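Claltico define plano de três anos para equipar o laboratório de manipulação Plusovo

Orçamento de 369 mil euros abrange pinças, bancadas, peças de desgaste e formação
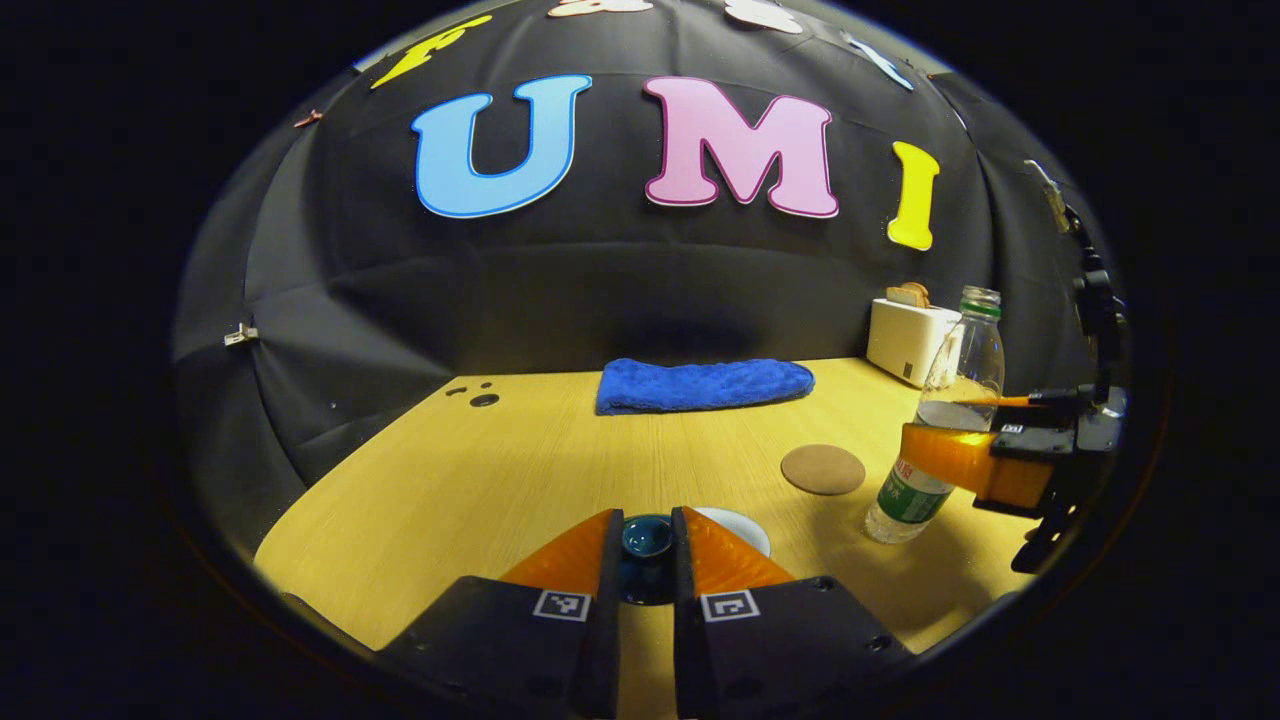 Pinças com almofadas cor de laranja numa bancada do Plusovo. A da direita segura uma garrafa de água.

28 de fevereiro de 2019 - A Claltico aprovou o plano de compras que vai equipar o Plusovo, o seu laboratório dedicado à manipulação de objetos do dia a dia. O plano cobre três anos, tem uma dotação total de 369 mil euros e arranca já com a encomenda das primeiras pinças à Gradthorpe. A Bajpai, que acompanha a empresa na área de planeamento de investimentos, ficou encarregada do modelo de custos e da revisão anual das contas.

É uma notícia que a equipa do Plusovo esperava com muita vontade! O laboratório tem trabalhado com equipamento comprado aos poucos, à medida que cada ensaio o exigia, e essa forma de comprar deixou marcas: suportes que não servem em todas as bancadas, almofadas de reposição encomendadas à última hora, parafusos de medidas diferentes em pinças que deviam ser iguais. Com o novo plano, as compras passam a ser pensadas por posto de trabalho completo, desde a mesa até ao último dedo de pinça.

"Passámos muito tempo a discutir qual era a melhor pinça e pouco tempo a discutir quanto custa mantê-la a trabalhar durante três anos", refere a direção do Plusovo. "Quando pusemos as duas conversas na mesma folha, as decisões ficaram bem mais fáceis, e confessamos que foi um exercício de que gostámos imenso."

O que se compra e quando

O investimento divide-se em duas fases. A primeira, no valor de 295 mil euros, inclui as pinças de dois dedos, as respetivas estruturas de suporte, as bancadas, a iluminação e os computadores de cada posto. A segunda fase, com os restantes 74 mil euros, fica reservada para peças de desgaste, calibração, formação e substituição de componentes. As encomendas da primeira fase deverão estar concluídas em outubro.

A separação foi proposta pela Bajpai logo no início dos trabalhos. Em orçamentos anteriores da Claltico, as peças de desgaste entravam numa rubrica geral de consumíveis, partilhada com outros departamentos, e era frequente a verba acabar antes do fim do ano. No Plusovo isso sentia-se depressa. As almofadas macias dos dedos são a parte que toca nos objetos e também a que mais vezes precisa de ser trocada, sobretudo quando se trabalha com superfícies lisas ou se repete a mesma preensão durante um dia inteiro. A partir de agora, cada pinça entra no inventário com um conjunto de almofadas de reserva associado, e o consumo é registado por posto.

Os marcadores quadrados a preto e branco colocados nos dedos das pinças recebem o mesmo tratamento. São baratos, mas um marcador riscado ou mal colado pode obrigar a repetir uma manhã de gravações. O plano prevê folhas de marcadores impressas sempre com o mesmo material e um gabarito de colocação, que a Gradthorpe vai fornecer juntamente com as pinças.

Objetos de casa também têm linha no orçamento

Uma das partes mais animadas da preparação foi a lista de objetos. O Plusovo trabalha com coisas que qualquer pessoa tem na cozinha ou na sala - uma chávena ou um copo pequeno, um prato, uma toalha dobrada, uma base para copos, uma garrafa de água, uma torradeira - e até aqui esses artigos eram trazidos de casa ou comprados com fundo de maneio. Funcionava, mas quando uma peça se partia era difícil encontrar outra igual, e os resultados deixavam de se poder comparar com os anteriores.

O novo plano cria uma rubrica própria para estes objetos. Cada modelo é comprado com exemplares de reserva, etiquetado por baixo e guardado numa prateleira à parte. A equipa escolheu de propósito materiais com comportamentos distintos: superfícies brilhantes, tecido felpudo, plástico transparente, feltro. São materiais que pedem ajustes de força e de ângulo muito diferentes, e é nessa variedade que o laboratório quer investir o tempo das novas pinças.

"Ninguém na equipa achava que fosse preciso orçamentar chávenas", admite a direção do laboratório. "Agora temos uma linha para chávenas e outra para toalhas, e estamos muito contentes com ambas."

Bancadas e fundos de tecido

As bancadas representam uma parcela menor da primeira fase, mas foram as que mais discussão geraram. A opção recaiu sobre tampos de madeira clara, que podem ser furados e reparados na oficina da Claltico. Um tampo que já não sirva para ensaios finos passa para treino de novos operadores e só depois é abatido ao inventário.

Os fundos de tecido preto, que isolam visualmente cada posto do resto da sala, passam também a ser comprados à medida. O caderno de encargos pede tecido com bainha reforçada e pontos de fixação definidos. As molas e os clipes entram na lista de material corrente, com stock mínimo.

Uma forma de comprar que outras equipas podem aproveitar

A Claltico decidiu partilhar a folha de planeamento usada no Plusovo com as entidades com que colabora. O documento foi preparado em conjunto com a Bajpai e permite calcular o custo de um posto ao longo de três anos, incluindo as horas de paragem por falta de peças. É esta última parcela que costuma ficar de fora quando se comparam propostas apenas pelo preço de aquisição.

Na consulta ao mercado que levou à escolha da Gradthorpe, a empresa pediu aos concorrentes que indicassem em separado o preço do equipamento, o preço de cada peça substituível e o prazo de entrega dessas peças. Pediu ainda que os dedos das pinças pudessem ser desmontados com ferramenta comum. A proposta escolhida não era a mais barata na aquisição, e foi a que apresentou o custo mais baixo no conjunto do período.

"Para nós foi um caderno de encargos pouco habitual e muito bem-vindo", afirma a Gradthorpe. "Obrigou-nos a rever a forma como apresentamos as peças de reposição, e vamos manter essa lista detalhada nas próximas propostas."

O contrato prevê entregas faseadas. O primeiro lote serve para montar um posto completo, que será usado em condições normais antes de ser dada luz verde aos seguintes. Se surgirem alterações a fazer nos suportes ou na cablagem, são introduzidas nos lotes que ainda não tiverem sido produzidos, sem custos adicionais para o laboratório. A garantia de cada lote conta a partir da data em que o posto respetivo fica operacional.

Formação e manutenção interna

A formação dos operadores está incluída na segunda fase e começa com a chegada do primeiro lote. As sessões tratam da troca de almofadas, da verificação dos marcadores, do aperto das articulações e do registo de avarias. A Claltico pretende que a manutenção corrente seja feita por quem trabalha nas bancadas, ficando para a Gradthorpe as intervenções na parte mecânica mais complexa.

O registo de avarias vai alimentar a revisão anual conduzida pela Bajpai. Caso uma peça se gaste mais depressa do que o previsto, a verba é ajustada dentro da segunda fase; caso dure mais, o valor libertado pode ser usado na compra de novos objetos de ensaio. O total de 369 mil euros não se altera.

As equipas interessadas em receber a folha de planeamento podem fazer o pedido ao gabinete de comunicação da Claltico, indicando o tipo de equipamento que pretendem adquirir. O ficheiro é enviado com um exemplo preenchido para um posto com duas pinças e com as instruções para adaptar as rubricas a outras configurações.

Sobre o Plusovo

O Plusovo é o laboratório da Claltico para a manipulação de objetos de uso doméstico. Desenvolve ensaios com pinças de dois dedos em bancada e apoia outras equipas da empresa na preparação de cadernos de encargos para equipamento de automação.

Contacto para a imprensa
Gabinete de Comunicação da Claltico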